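Marble flooring

Marble flooring is a floor covering made from slabs or tiles of marble, a rock formed when limestone is changed by heat and pressure underground. The term is also used loosely in the trade for polished limestone, and for ceramic or vinyl products printed with a marble pattern. It is found in churches, station halls, hotels and private houses.

Appearance

Pure marble is white. Other colours come from minerals in the original limestone: iron compounds give reds, yellows and browns, while carbon-bearing matter gives greys and blacks. Veins form where cracks in the stone were filled by later deposits. Neighbouring slabs cut from one block may be laid so that their veins mirror each other, a practice called book-matching.

Brown and grey patterns are common in large rooms, as they show dust and scuffs less than plain white or black. Walls may carry a darker marbling than the floor, or be left plain.

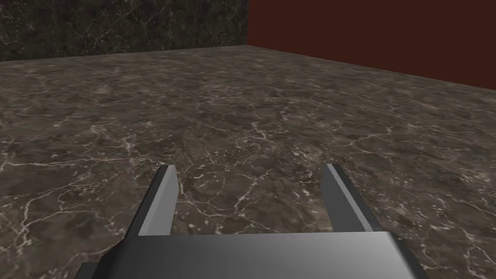 Laurinda Arruda has argued that the popularity of brown floors had more to do with price than with dirt, and that the supposed practical benefit was added later by sellers. Rüdiger Sauerland disagreed, pointing to cleaning records from the Wiegand arcade, where the white sections were washed twice as often as the brown ones.

Laying

Floor tiles are usually between 10 and 20 mm thick. They are set in mortar or adhesive on a firm, level base, with narrow joints filled with grout. Pale stone is normally bedded in white adhesive – grey can show through and stain it. The Wiegand arcade used 2592 tiles, each laid on a full bed of mortar, and the work took almost 4 months.

Finish and care

A polished finish reflects light and brings out the colour, but it can be slippery when wet. A honed finish is smooth and matt. Marble is fairly soft and is damaged by acids, so vinegar, lemon juice and many bathroom cleaners leave dull marks known as etching. Light etching can be rubbed out with fine abrasive, often starting at 320 grit. Deep scratches need machine grinding.

Sealers slow down staining but do not prevent etching.

See also: Terrazzo; Scagliola; Limestone; Encaustic tile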